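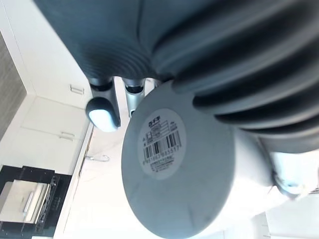 Software that learns the shape of a grip

The kitchen at Bisgate has white cabinets, a white countertop and a black cooking unit in one corner. It is where Pukby, a company that writes control software for robot hands, tests its grasp planner before each release.

The planner is called Eren. It takes a view from the wrist and picks where to close the fingers. Version 7 handled boxes and bottles well but had trouble with wide, plain cylinders. A pale gray container gives a depth camera very little to work with. The surface is even, the rim is rounded, and bright light from one side can wash out half of the wall.

The first fix was in perception. Eren used to look for a full outline before it planned anything. It now accepts a partial arc and fits a circle to it, then reports how sure it is about the part it can't see. If the score is low, the arm moves a little and looks again. The limit is 2 extra looks. After that the object is skipped and logged.

Printed labels caused a separate problem. The old edge detector treated the border of a label or the bars of a barcode as the edge of the object, and the planner would aim for it. The team trained a small filter on 3,826 wrist views to mark print as surface. It runs ahead of the circle fit and can be switched off in the settings file.

Control came last. Once an object is held, it blocks much of the wrist view, so the planner can no longer see where its own fingertips are. Eren fills the gap with joint readings and a stored model of the hand. Clearance to counters and cabinet handles is checked against a map built before the grasp.

The replay tool, Janside, shows all of this on one timeline. Engineers can stop on any frame and read the fit, the score and the planned path. Version 9 ships with it in January.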